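Wrist camera view: two-finger gripper vs. narrow parallel jaw for wide objects in sim

Simulation and Rendering > Grippers
Posted by Zhenhua Tian, October 28, 2023

I am comparing two end effectors in simulation before we buy either of them. One is the Makley parallel jaw with tapered fingers, the other is the Plondard adaptive hand. Same arm, same controller, same objects, same wrist camera mount. The camera is fixed to the palm and looks forward past the fingers.

The grasp policy was tuned on the Plondard hand and gets 498 successful picks out of 906 trials. I swapped in the Makley fingers, changed the tool offset, and left the rest alone. Success on small objects stayed close to what it was. Success on wide objects dropped to almost nothing. The approach pose is the same in both setups, and the logged joint positions match the commanded ones, so I do not think the controller is to blame.
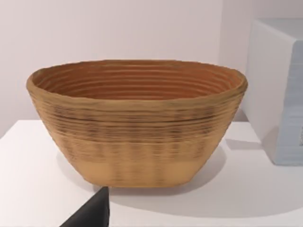
My first guess was the jaw opening. The bowl is the worst object in the set, and in this view its rim is far wider than anything the Makley can straddle from outside. A rim pinch should still work, with one finger inside and one finger out. Instead the planner keeps going for the base, and you can see the finger tip sitting low, near the front left of the base, where there is nothing useful to close on. Depth at the rim also comes back noisy, and I wonder if the ridges have something to do with it.

Other details that may matter:
Controller is Cartesian impedance, stiffness unchanged between the two hands.
Collision meshes for the fingers are the ones supplied with the model.
Object meshes are scans with the default convex hull collision.

Is this a planner setting, or is the narrow jaw just the wrong tool for this set of objects? I would like to keep it if possible, as it is the cheaper of the two and has fewer moving parts.

Anqi Ye

Check the collision geometry before anything else. You wrote "default convex hull". A convex hull of a bowl is a solid lump. The cavity is filled in, so as far as the planner knows there is no place to put the inside finger, and every rim grasp is rejected as a collision. It then falls back to whatever is left, normally a low side grasp.

The adaptive hand hides this problem. It can wrap part of the outside and get enough contact to lift, even with the wrong collision shape. The parallel jaw cannot, so you see the failure all at once and blame the hardware.

What I would do, in this order:
Run a convex decomposition on the bowl and anything else with a cavity. Start at 8 pieces and look at the result with collision display turned on. If the rim has closed up, raise the number.
Regenerate the grasp candidates. Old candidates are often cached with the object, and the cache does not know that the mesh changed.
Rerun with the impedance settings as they are. Change one thing at a time or the comparison is worth nothing.

On the depth noise: ridges on a scanned bowl are often only in the texture. If your depth comes straight from the renderer, texture has no effect on it. If you use simulated stereo matching, repeated stripes can produce false matches, and that would fit what you describe. Switch to renderer depth for one run and compare.

I would not drop the Makley on this evidence. Your numbers so far compare a tuned hand with an untuned one.

Xiong

Agree with the above on the hulls. I had a different fault with similar symptoms, so adding it here. 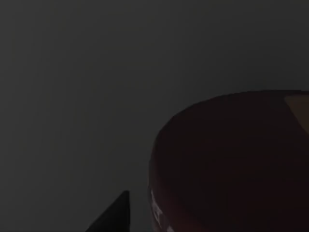
Look at exposure and distance as well as geometry. A palm camera loses the object outline early on a close approach, and a dark object makes it worse. Take the brown one here: it runs out of view on the right and at the bottom, most of it is nearly black, and the pale marks on its side are too dim to read. A segmentation mask from that view will be partial at best. If your pipeline refits the object pose from the mask during the last part of the approach, the pose will jump, and the finger goes where the bad pose tells it to.

Two fixes worked for me. One is to freeze the pose estimate at the pregrasp point and run the rest of the move open loop. The other is to move the camera back on the mount, but then you have to redo the hand-eye calibration, and the extra length may hit the forearm at some wrist angles. I would try the first one. It is a single flag in most stacks.

Also add a light to the scene or fix the exposure. Auto exposure on a simulated camera is one more variable that you do not want when comparing hands.

Irano

just use suction

Zhenhua Tian

Follow-up for anyone who finds this. Anqi was right about the hull. With collision display on, the bowl was completely filled in. After decomposition the planner offers rim grasps with the Makley. I had to clear the candidate cache by hand. Depth was from stereo matching, and I have not yet done the run with renderer depth.

I have not tested the pose freeze either. It is set up as a separate run so that the two changes do not get mixed. Suction is not an option on this arm, there is no air line.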